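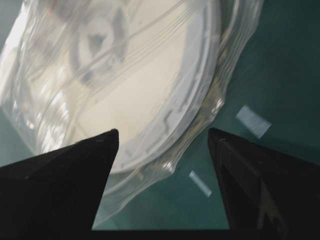
How a Robot Learns to Pick Up a Bag

Polinberg School Robotics Club, pages for younger readers
Written by Deepika Pai

Picking up a bag is easy for you. You see it, you reach out, you close your hand, and you lift. You have done it so many times that you don't think about any of the steps. A robot has to be taught every one of them.

In September our club started a project called Travirside. The job is to get a robot arm to pick up supplies from one table and put them in a tray on another table. Some supplies are in boxes. Some are in clear plastic bags. The boxes went well. The bags are what this page is about.

What does the robot have for a hand?

The arm ends in a gripper. Our gripper has two black fingers shaped like wedges. They are wide at the bottom and come to a point at the tip. The fingers can move apart and they can move together. They can't curl the way your fingers do, and there is no thumb.

Try this at home. Hold two rulers, one in each hand, and pick up a sock by squeezing it between them. Now try a plate (a plastic one). Now try a sandwich bag with an orange in it. You will find out quickly which one is hardest.

How does it see?

A small camera is fixed near the gripper, so it travels wherever the gripper goes. When the arm moves down, the camera gets closer to the table. It can see the fingers too. This helps a lot. The robot can tell where the thing is and where its own fingers are in the same picture.

A camera picture is made of tiny colored dots called pixels. The robot doesn't know what a bag is. It only has the dots, and it has to work out which dots belong to the thing it wants.

Why is clear plastic so hard?

Look at a clear bag under a lamp. In some places you can see right through it to the table. In other places it is wrinkled and the light bounces off in white streaks. Those streaks are called glare. If you move your head, the streaks move too, even though the bag stayed where it was.

For a robot this is confusing. A bright streak can look like part of the object inside. A see-through patch can look like there is no bag at all. And the edge of the bag may be very hard to find.

A round white thing inside a clear bag is easier to find than the bag around it, at least on a dark table. Our tabletop is dark green, almost teal. White shows up well on that. When Raghavendra Murthy tried the same bag on a white desk, the program drew its outline around the pencil sharpener.

Where should it grab?

This was our longest argument. Sivaprasad Kandasamy wanted the robot to grab the loose part of the bag, where the plastic bunches up. Plastic is thin, so it fits between the fingers with no trouble. The problem is that the heavy thing inside swings when you lift it.

Thirumalai Venkataraman wanted to grab the object through the plastic. That stops the swinging. But if the object is wide, the fingers have to open wide enough to go around it or get hold of its edge, and they have to come down in exactly the right place.

We tried both. Each way got 20 tries. Grabbing the loose plastic picked up the bag more often, but it also dropped more bags on the way to the tray. We are using the edge grab for round things and the loose plastic grab for small, light things.

How does it practice?

One of us steers the arm by hand controls and picks up the bag. The computer saves what the camera saw and how the arm moved. Then we put the bag down in a different spot, turned a different way, and do it again. Each time is called a demonstration. So far we have 140 of them.

After that, a computer program looks for patterns in all the demonstrations. We call our program Rajan. Rajan tries to learn which way to move when the picture looks a certain way. If we only ever showed it bags in the middle of the table, it would be lost when a bag was near the corner. So we move things a lot. We also leave little scraps on the table sometimes, because real tables have scraps on them.

What happened at the Clirnari meet?

Our team took the arm to the Clirnari student meet with 2 kinds of bags. Rajan finished the first one in 44 seconds. On the second one it closed its fingers next to the bag and carried nothing very carefully to the tray. Our coach, Sreekumar Chettiar, wrote down the camera angle and we fixed it the next week.

Words to know

Gripper: the part of a robot arm that holds things.
Glare: bright light bouncing off a shiny surface.
Pixel: one tiny dot in a camera picture.
Demonstration: one time a person shows the robot how to do the job.

Page last changed 2019-12-23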